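4.2 Getting the planner to respect which way up a cube is

So, the part of Skedico we rewrote the most (by a wide margin, and I have the commit log to prove it) is the orientation bookkeeping. The calendar task sounds easy when you say it out loud: there's a tray, there are number cubes, make the tray show the requested date. Grasping a cube is a solved problem for our purposes. Knowing what you've got once you've grasped it is where I spent most of February.

A plain block only needs a pose. A number cube needs a pose plus a table of which digit sits on which face and which way that digit reads, and two cubes that look identical to the collision checker can be completely different things to the task. Our first version kept the face table in the task layer and the pose in the motion layer, and let them talk through a little string label. I liked this design a lot! It was bad. Every regrasp turned the cube in the motion layer, and the label got updated by a separate callback that sometimes ran a tick late, so the planner would happily report a finished date with a digit lying on its side.

The fix was to throw away the label and compute it. Skedico now stores one rotation per cube, snapped to the nearest of the 24 axis-aligned orientations whenever the cube is at rest, and the visible digit is looked up from that rotation every time somebody asks. It costs almost nothing, and there's only one copy of the truth to get wrong. The goal test checks two things for each cube, the digit on the front face and its roll about the viewing axis. Digits on top are free to point any way they like, and we don't spend moves on tidying them.

For the search itself we use Vodura as the symbolic layer and hand each candidate action down to the trajectory optimizer. An action is "turn this cube a quarter turn about that axis" or "swap the slots," and every turn is a pick, a wrist rotation and a place. The wrist can't do all of them in one go, so some turns get expanded into two with a set-down in between. We cap the optimizer at 200 iterations per action. If it hasn't converged by then we mark the action as blocked and let Vodura find another route (usually it does, by swapping first).

All of this was developed in our simulated tabletop before we went anywhere near hardware. Figure 3 shows the state in which I did most of the debugging, with the hand still clear of the tray. I'd pause there, dump the cube rotations, and compare them by eye with the render.
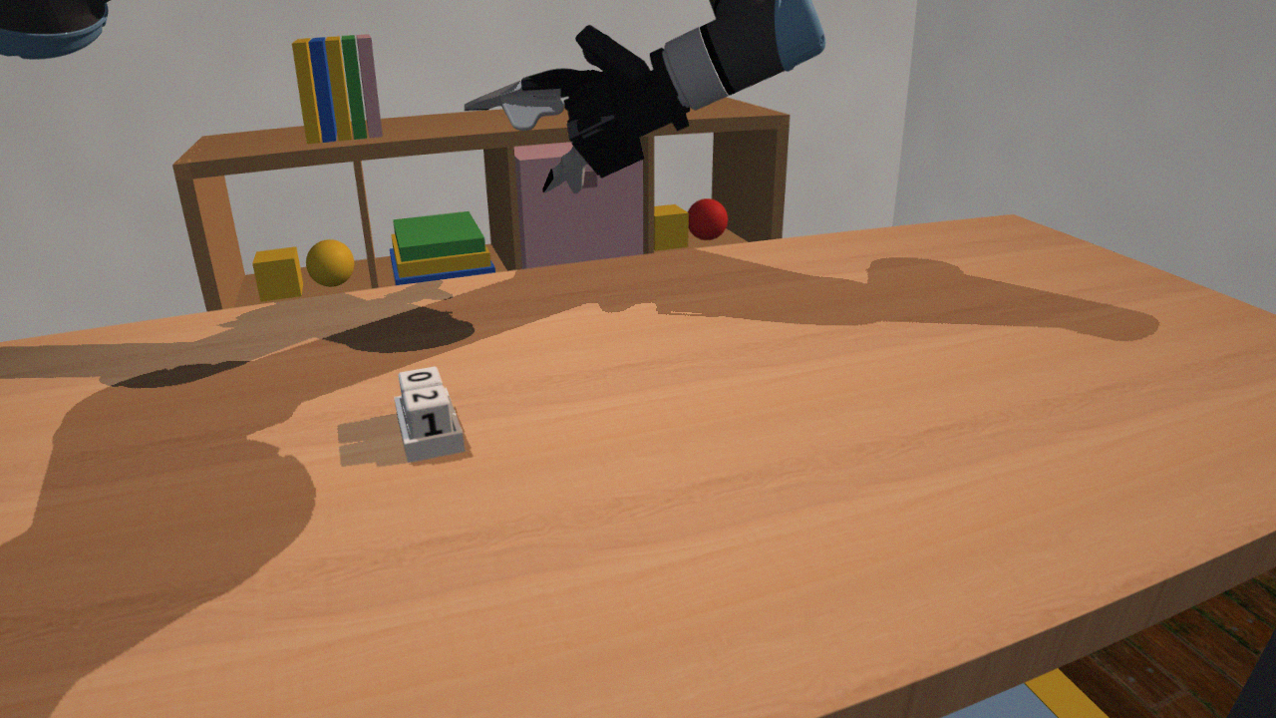
Figure 3. Simulated calendar task, hand empty and away from the cubes.

The annoying bug that remained was in the approach direction. The tray has side walls, and the cubes sit close together, so a grasp that's fine for a cube in the open can be hopeless for one in its slot. Our grasp sampler (borrowed from Clolura, lightly edited) knew about the table but treated the tray as part of the cube it was holding up. I'm a bit embarrassed by how long that took to find. Once the tray walls went in as their own collision bodies, the sampler threw out far more candidates early and the planner got faster, even though each check was doing more work.

We ran 398 start and goal pairs through the final version. Of those, 21 failed, and I went through the logs for every one. Most were the optimizer hitting its cap on a turn for the rear cube, with the front cube in the way and no swap tried first. I think a smarter action ordering would catch these, and we have a half-working branch that tries it, but it isn't in the numbers reported in this paper.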